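3.2 Sample preparation and dust loading

Dust was collected from office desktop computers withdrawn from service at two sites, Wemel and Grendar. Wemel is a ground-floor building on a paved road with filtered supply air. Grendar is naturally ventilated and faces an unpaved yard. A total of 80 machines were sampled, of which 54 came from Grendar. Machines with a record of earlier internal cleaning were excluded before sampling began.

Each case was laid on its side and the side panel taken off. Four zones were defined in every case: the top face of the power supply, the motherboard area next to the processor socket, the memory modules, and the drive bays with their cabling (Fig. 3). Zone limits followed the layout of the parts and were not scaled to case volume. Dust was lifted from each zone with a pre-weighed adhesive strip, and the strip was weighed again after conditioning at constant humidity. Loading is reported as mass per unit of strip area. 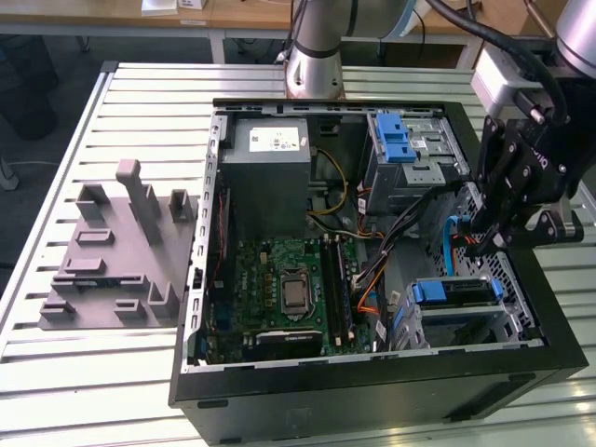
Figure 3. Desktop case on its side with the panel removed. The power supply is at upper left and the motherboard at lower left, with the processor at its center and two memory modules to the right of the processor.
Photo credit: Tianyou Xue

Strips from the processor zone were placed on the board surface beside the retention bracket, as the bracket itself does not give a flat contact area. Where an expansion card was fitted, the strip was kept clear of it. Blank strips were carried through the full procedure on every sampling day, and the mean blank mass was subtracted from all results.

Particle size was measured by optical microscopy after dispersal in filtered water. Fibers were counted separately from grains, using the length-to-width rule of Dai. The combined count over all strips was 3,718 fibers. Textile fibers were most common in the drive bay zone at both sites, while mineral grains dominated the power supply zone at Grendar only.

3.3 Treatment of running time

Running time was taken from drive logs where these could be read. For the remaining machines it was estimated from the purchase record and the normal opening hours of the site. The two methods were compared on machines for which both were available, and the estimate exceeded the logged value by roughly 445 hours on average. No correction was applied, as the difference did not vary with site.

Loading was then regressed on running time with site as a fixed factor. Fan speed was left out of the model. It was logged at Wemel by the Listesine monitoring package but not at Grendar, and a partial record would have restricted the comparison to one building. Residuals were checked by zone, and the power supply values were log-transformed before the final fit.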